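Unit 6 Handout: The Taped Grid and What It Does Not Tell You
Skindham Evening Course in Practical Measurement

Bring this sheet to both halves of the session. The scales and rulers stay in the room.

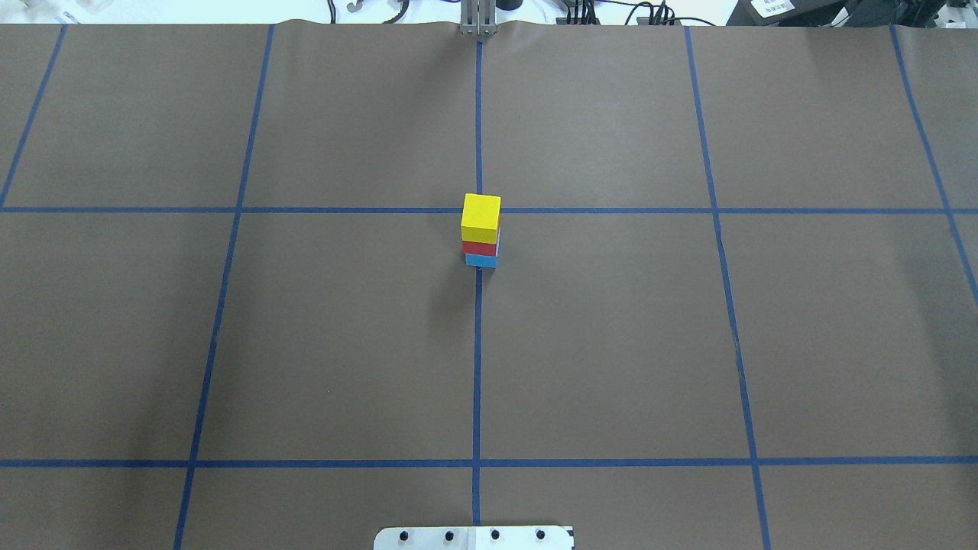
1. Why use a grid at all

The usual claim is that a grid turns a tabletop into a measuring instrument. I would like you to doubt that for the length of this unit. Tape on brown paper gives you names for places. Whether it gives you distances depends on how well the tape was laid, and tape is laid by hand, in a hurry, on paper that ripples near its edges. Look at the long lines for kinks before you trust any of them.

The textbook tradition (the Evia worksheets are the worst for it) draws a grid as perfect squares and then asks for answers to the millimeter. Please don't do that with blue tape.

2. Where is the stack?

Three blocks, yellow on red on light blue, stand where the center line meets the upper of the two lines that run across. Most people will write "at the crossing" and move on. Fine, but what part of the stack is at the crossing? The yellow cube sits slightly to the left of the two below it, and the blue one is a touch to the right. A single position for the whole stack is a decision you made, and it belongs in your notes.

Use one of these and say which:
- the bottom block, where it meets the paper
- the top block, looked at from directly overhead
- the middle of the stack as a whole, judged by eye

The first is the one I prefer. It is also the hardest to see once the stack is built, so mark it beforehand.

3. Lines that fan out

The side lines spread apart toward the viewer. Two explanations are on offer. Either the tape was laid that way, or parallel lines look like that when you stand at one end of a table. A look from a single spot will not settle it, and I am tired of reading reports that say it does. Measure the gap between two neighboring lines at the far end and again at the near end. If the numbers match, blame your eyes.

The same goes for size. The yellow cube looks like the largest block. It is on top, and two of its faces show, while the blue block shows only a narrow band of its front. "Looks largest" is a fair note to write down. "Is largest" needs a ruler.

4. Bench exercise

Work in pairs. Paper is on the roll, cut to 700 mm by 500 mm.

a. Tape your own grid without a straightedge. Then measure every cell along two sides. Report the worst cell as well as the average.
b. Build a stack of three on any crossing. Write its position, swap sheets with another pair, and have them rebuild it from your words alone.
c. Measure how far their bottom block is from yours. Expect to be annoyed – the written position is usually at fault.
d. Nudge the top block sideways a little and rebuild from the same note. Does the note still fit? If it does, it was too vague to begin with.

Reports are limited to 300 words. Tables don't count toward the limit.

5. Reading

Dida, chapter 14, on marking out by hand. Skip the section on "natural accuracy," which offers no measurements at all. The Vass pamphlet on tape and paper is better, though its author believes tape never stretches. Pull a long strip off the roll, lay it down under tension, and check that claim for yourself before the next session.

Reports are due Friday, August 4, 2023, at the start of class. Hand in the taped sheet too, rolled and not folded – a crease through a cell makes it useless for checking.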